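Ticket 239: gripper width reads closed while fingers are open, dish grasp labels wrong
Project: Tristholm
Component: perception / width estimator
Reported by: Halldóra Nørgaard
Assigned to: Vilhjálmur Kárason
Opened: 2020-01-11
Status: resolved, one follow-up open

Summary
The width estimator on the hand-held tool returns values near zero for long stretches of the tray-and-dish recordings. The fingers are open in those stretches. The labeling step downstream takes the low width as a grasp and writes a false "closed" segment. Out of 69 recordings in the batch, 21 have at least one false segment. The pose track looks fine in all of them.

Steps to reproduce
Check out the current main branch of the Drallis pipeline. Run the width stage on any recording from the batch that uses the wood-grain tray. Plot width against time. The trace drops to the floor value, stays there, and jumps back with no ramp on either side. Recordings on the bare white table do not show it.

Expected
Width follows the fingers. Where the fingers can't be found, the sample is marked invalid.

Comment 1, Vilhjálmur Kárason
Confirmed on three recordings. The estimator finds the inner edge of each pad in a fixed search band and takes the distance between the two edges. I dumped the edge candidates. In the bad stretches both picks land inside the gap, a few pixels apart, and neither one is on a pad. The picks sit on dark lines in the tray print. The final lookup clamps anything under the minimum to zero, which is why the trace is flat.

Comment 2, Halldóra Nørgaard
Could this be calibration? The tool was taken apart before this batch to swap a link.

Comment 3, Vilhjálmur Kárason
Ruled out. I reran with the calibration from before the swap and got the same flat stretches at the same times. The open-close sweep at the start of each recording is also good, and that sweep is done over bare table.

Typical input for the failing case, fingers open over the tray:

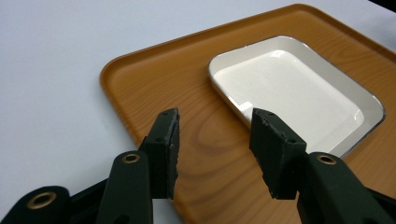 The search starts at the middle of the gap and walks outward, left and right, until the gradient passes a threshold. That was a reasonable choice on a plain background, where the first strong edge is always the pad. With growth rings between the pads, the first strong edge belongs to the print. Raising the threshold helps a little. At the value needed to skip the rings, it starts missing the real pad edge on the left side, where the pad's inner face is ragged and the gradient is spread over several pixels. I don't want to tune it further.

Comment 4, Bent Thygesen
Two options from my side.

Option A: search from the outside in. Start on the pad, which is dark and fairly uniform, and stop at the first sustained rise in brightness. The pad start point can be predicted from the previous valid width.

Option B: drop pad edges and fit the linkage. The brass-colored rings on the links are high contrast and rigid with the mechanism. The pads wear, the rings don't move relative to the link. It needs a new calibration routine and a fallback for when a ring leaves the view.

Prefer A now, B as a separate ticket.

Comment 5, Vilhjálmur Kárason
Went with A. Changes on branch width-outside-in:

- search direction reversed, seeded from the last valid sample
- brightness rise must hold for 17 pixels before it counts as an edge
- the clamp to zero is removed; out-of-range values are now written as invalid
- the labeling step ignores invalid samples and no longer treats them as closed

The third item is the one that hid this for so long. Please don't put the clamp back to make the plots look tidy.

Comment 6, Inger Bech
Reviewed. One problem: if the first sample is invalid there is no seed, and the search never recovers. Seen when I cut the opening sweep off a recording.

Comment 7, Vilhjálmur Kárason
Fixed. With no seed, it now tries five start widths across the calibrated range and keeps the one with the best left-right agreement. Cost is about two milliseconds, only on the first sample or after a reset.

Comment 8, Halldóra Nørgaard
Reran the full batch. No false closed segments left in the 21 affected recordings. Two of them have short invalid runs during fast motion, which I checked by hand and which are blur. Labels regenerated and pushed to the Tristholm store. The old labels are kept under the previous version tag, so please check which tag your training config points at.

Resolution
Fixed in the width stage and the labeling step. Merged by Bent Thygesen. Calibration files are unchanged and don't need to be redone.

Follow-up
Linkage-based width from the ring positions, assigned to Inger Bech. Blocked until the ring detector has a test set that includes partly hidden rings.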